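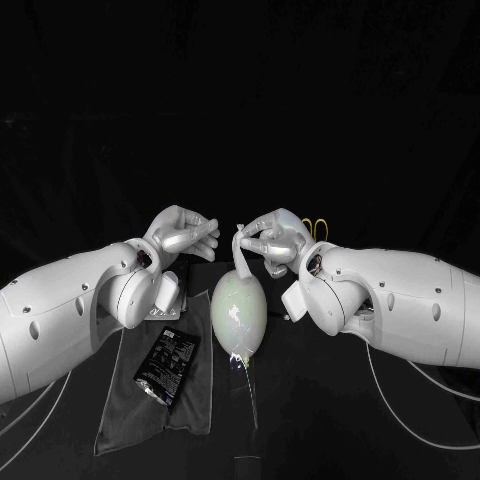

Elif Naz Dursun
6/21/19

Two months now with the arms on our bench at Bresent in Plunisberg. A few people asked me how it's going and whether we still have jobs. Long thread, I'm on the train.

For anyone new, I work in balloon finishing. Blown up, knotted, checked for thin spots, then either on to the display side or into the fault box. Before April every part of that was hands.

The arms came in April. Two of them, with hands that have fingers. The firm that set them up is Prokon. They left Ozan Altıntaş with us for the first weeks and he is still here three days out of five.

First thing to say is that they are slow. I can check and pass on a balloon in the time it takes them to get hold of the neck. Anyone who tells you a machine like this came in and doubled the work on day one hasn't stood next to one.

What they don't do is get sore. I've had trouble with my right thumb for years from pinching necks. So has Firdevs Sarıgül, who has been on the bench longest and runs our shift. Mine is better than it was at Christmas. That's the plain good news and I'd rather put it near the top.

Numbers, as people asked. There were 9 of us on finishing before. There are 7 now. I'll come to the other two.

Last full week we finished 3480. The arms' share of that was small, I don't have the exact split and the board doesn't show it. The rest was us. In the same week last year it was 2043, but we had half the orders then, so please don't put those two side by side and say "robots".

Most of the rise is one customer, Gündoğdu, who took on the spring displays and then kept going. If they stop, the number drops whatever is on the bench.

Now the job itself. My mornings used to be one thing all morning. Now I get the arm table ready first. Cloth flat, cables clear, tools where the program expects them. Then I start it and go back to my own place, and I get up when it stops.

It stops a lot. In April I was up and down all day. Now it's less, but the days when it stops are still the days I go home tired in the head. The old tired was in the shoulders. I haven't decided which I prefer.

Getting up to help it also breaks your own count. Firdevs noticed this before the office did. Whoever minded the arms looked lazy on the sheet, so for two weeks everyone was finding reasons to be on another bench.

She took it upstairs and they changed the sheet. Minding is now written down as its own line with its own hours. It sounds like nothing. It was the biggest single improvement of the whole thing and it cost a column. 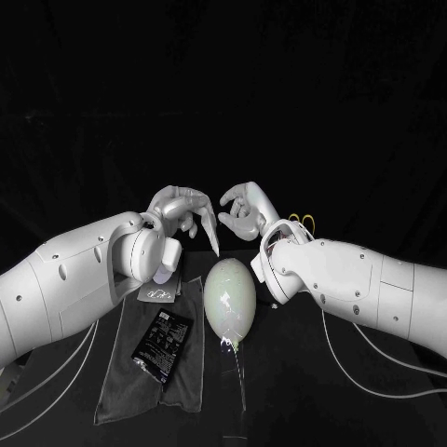
The other thing that changed is who knows what. I have done this work for years and I never had to say how I do it. Then Ozan sat next to me with a notebook and asked how hard I hold the neck.

I said, "Hard enough." He wrote it down and then asked again in a different way. We went on like that until lunch.

I did work some of it out in the end. I hold with the side of the finger, not the tip. I let the weight hang before I turn it. I look at the shoulder of the balloon first and the top last. I had no idea I did any of that in an order.

Doğukan Tatlı does it the other way about, top first, and he is just as quick. So then there was a discussion about which way is correct. Neither is. But the program had to have one, and it got mine, because I was sitting there that day.

Doğukan is fine about it. He does say "your daughter has dropped another one" when they let go early.

Some of you asked if we were paid for that, for teaching it. No. We were on our normal hours. I think there should have been something. Others on the bench think it's part of the work, same as showing a new starter. We've talked about it at break more than once and haven't agreed.

My own view is that a new starter learns it and then it's theirs, and they can take it to another job. What I told Ozan belongs to whoever owns the program. I don't even know if that's us or Prokon. I've asked. Waiting.

The two who left the bench. One retired, she had the date fixed before any of this and there was cake. Her place wasn't filled. I want to be fair here, it might not have been filled anyway. But it used to be that someone left and a card went up in the window, and this time no card went up.

The other is Umut Ağca, who moved across to packing. He was asked, he wasn't told. Same pay, different start time. He says he likes it, and he's been over to our side most days to tell us so.

No one has been let go. I asked that question straight in the April meeting and got a straight answer for this year. I asked about next year and the answer was longer.

A word about nights, as there was a rumour going round. There is no night running. The arms don't run without one of us in the room and we have that in writing. Firdevs keeps the sheet in her locker.
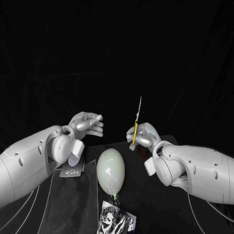

Hand tools are the part that still takes most of Ozan's time. Picking a thing up is one job. Having it the right way round when you've picked it up is another, and keeping the sharp end away from the balloon while the other hand is busy is a third. A child gets this. It has taken weeks of his life.

He's easy to work with, I should say. He asks before he moves anything. In the first week he shifted my stool and Firdevs had a word, and since then he asks.

He also stopped calling our faults "samples" after a while. A balloon with a thin shoulder is a fault. It goes in the fault box. Now he says fault box like everyone else.

Noise. People expect noise. The arms are quieter than the air line, you mostly hear the joints when they turn. We kept the radio. There was a suggestion that the radio should go off so the minder could hear a stop, and Doğukan asked for a lamp to be put up. We got the lamp.

Bangs still make everyone jump, me included, after all these years. The arms carry on as if nothing had happened, which I find a bit rude.

Space is worse. The arm table took the end by the window, where we used to put coats and eat when it rained. We eat in packing now, at the far side. It does mean we see Umut.

Breaks moved as well. We used to stop together. Now one of us stays to finish the run and goes after. I don't like that. Ten minutes with six other people is a different thing from ten minutes by yourself with a sandwich. I've asked if the arms can just be paused at ten o'clock. Ozan says of course they can. It's the plan on the wall that says otherwise, and the plan isn't his.

So that's my one open request at the moment. Pause it at ten. If anyone from upstairs reads this, it's me asking, same as last week.

Training. Three of us can start it, stop it and clear it. I'm one. There's a half day for it and then you do it with someone beside you. The rest of the bench is meant to be done by autumn. I'd do it sooner. As things are, if two of us are off, the third can't be ill.

There's a bit more money for the ones who are trained. Not much, but it's on the slip as its own line. That's why I think all seven should get the half day and soon. It's already a sore spot and it will get sorer.

Somebody asked if I feel proud when it does one properly. A bit, yes. It hangs the balloon before it turns it and I think, that's my wrist. Then I think about who owns my wrist. Both on the same morning, usually.

Somebody else asked if I'd tell a younger person to come into this work. I'd tell them to come and to ask for the training in the first week, before they get good at anything else and become too useful to spare.

For other benches getting something like this: get the minding hours written down from the first day. Get the answer on nights in writing. Ask who keeps what you teach it. And sort the breaks before the table goes in, we didn't and we're still at it.

Also measure your doorway. Ours had to come off its hinges for the table and it has stuck ever since. Doğukan planed it and now it doesn't stick but it doesn't shut.

I'll answer questions tonight if I'm awake, otherwise at the weekend. Please don't ask me what they cost, I haven't been told.

Reply to the one about gloves: no, we don't wear them for finishing, you can't feel the thin spots through them. The arms can't feel thin spots at all yet. Every one they handle still comes past one of us before it goes out.

Reply to Umut: yes, your mug is still on our shelf. Come and get it on Monday.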